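Towels: getting them soft again (and keeping them that way)

1 May 2023
by the Bilside Kitchen & Home desk
20 comments

Stiff towels. Scratchy, a bit sour when they get damp, don't soak anything up. Usually not worn out, just full of stuff. Soap, softener, body oil, minerals from the tap. Get that out and most of them come back.

Quick version first, for those in a rush:

Stop using softener on towels. Completely. It coats the loops and the water just beads up and rolls off.

Half the detergent. Whatever the cap says, half. Our water out here in Bilside is hard and I still only use half.

One cup of plain white vinegar in the wash, no detergent, hot as the label allows. Run it through. Then a second wash with half a cup of baking soda, nothing else. Do NOT put both in together, they just fizz and cancel out. And never vinegar with bleach, ever, the fumes are dangerous.

Shake each one hard before it goes in the dryer. Corners in your fists, three good snaps. Then do it again when it comes out.

I did the whole linen closet in March, everything from bath sheets down to the old face cloths, and kept all but the ones with holes. Took most of a Saturday's worth of laundry but spread over the week it's nothing.

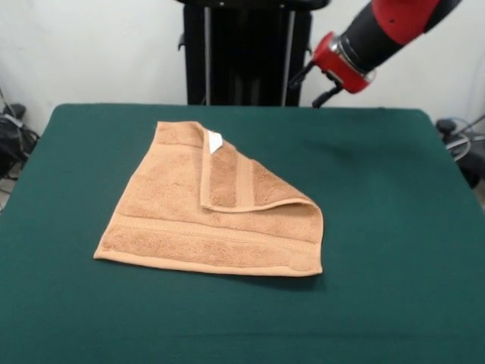 Drying matters more than washing, I think. Medium heat, take them out when they're just barely dry. Over-baked cotton goes crunchy. If you line dry, ten minutes in the dryer on no heat afterward loosens them up. Wool dryer balls help a little. I have the Flerkano ones, they're fine, a clean tennis ball does teh same job and costs less.

Don't stuff the drum. Towels need room to move or they never rinse properly. If it's hard to get your hand in on top of the load, take some out.

Smell that won't leave: usually the washer. Wipe the rubber seal, pull the drawer out and scrub it, run an empty hot cycle. Leave the door open after. I forget this one constantly.

Storing. Fold in thirds lengthwise, then in half, folded edge facing out so you can grab one without dragging the pile down. Clean ones go on the bottom, take from the top, so they all get a turn. Keep them out of the bathroom if it's a steamy one.

New towels: wash before using, twice if they're dark. They shed. Check the tag for 100 percent cotton if you want them to soak up water, the ones with a lot of polyester feel lovely in the store and then push the water around.

Loose loop? Snip it. Don't pull.

Makeup stains, dab of dish soap, rub with your thumb, cold rinse, then wash as normal. Self tanner is harder. I gave up on one and it lives under the sink now for wiping up spills.

When they're really done, cut them down. Hem with a zigzag or don't bother, pinking shears will hold them for a while. Small squares for dusting, long strips for tying up tomatos. Animal shelters often take the big ones but call first.

Next up is pillowcases, if I ever get to the bottom of the basket.

3 shares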